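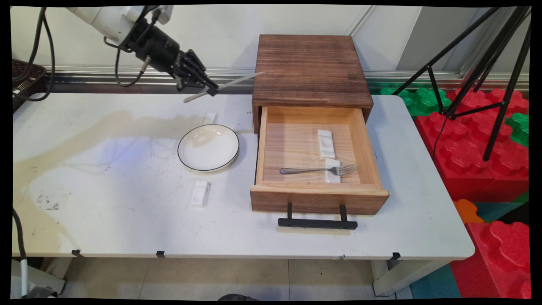 SETTING UP YOUR PRUNDWOOD TABLETOP DRAWER CABINET

Part 2: Filling the drawer and laying a place

Now that the cabinet is out of its box and the packing paper is cleared away, you come to the part most of our customers enjoy best. Make yourself a cup of tea first if you like, there is no hurry at all.

1. Choose a flat white or light-colored table if you have one (the dark brown top looks lovely against it, though any sturdy table will do) and set the cabinet to the right of where your plate will go. Left-handed households may prefer the other side.

2. Take hold of the black bar handle in the middle and draw the drawer toward you, slowly the first few times. The pine is fresh and likes to be eased along.

3. Wipe the inside with a barely damp cloth and let it dry with the drawer open. The wood inside is left pale and takes up stains quite readily, so please keep tea and soy sauce well clear of it!

4. Put one ceramic rest toward the back of the drawer and another near the front right. Lay a fork across the front so that the tines sit up on the front rest.

5. Set out your plate, and keep a spare rest or two on the table beside it for whatever you are using at the moment.

CAUTION: Long knives do not belong in this drawer. Keep them in a block or a sheath, and always carry one by its handle.

Note: The grain on the top is brought out by burning, and Ramiro Salcedo, who finishes the cabinets in our Flelorach workshop, never gets two alike. A light streak or a darker patch is simply how your piece of wood grew.

6. Close the drawer with the flat of your hand, keeping your fingers out of the gap. Glass or clear plastic bowls can stay out on the table, a little way in front of the wood, so you don't knock them when the drawer comes open again. 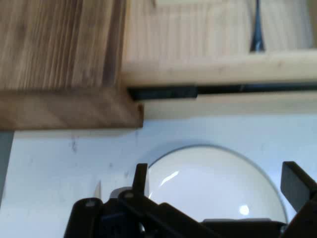
Can I oil the burnt top?

A thin coat of plain food-safe oil in September, before the heating goes on, is plenty for the whole year. Rub it in along the grain with a soft cloth, wipe away what is left, and leave the cabinet alone overnight.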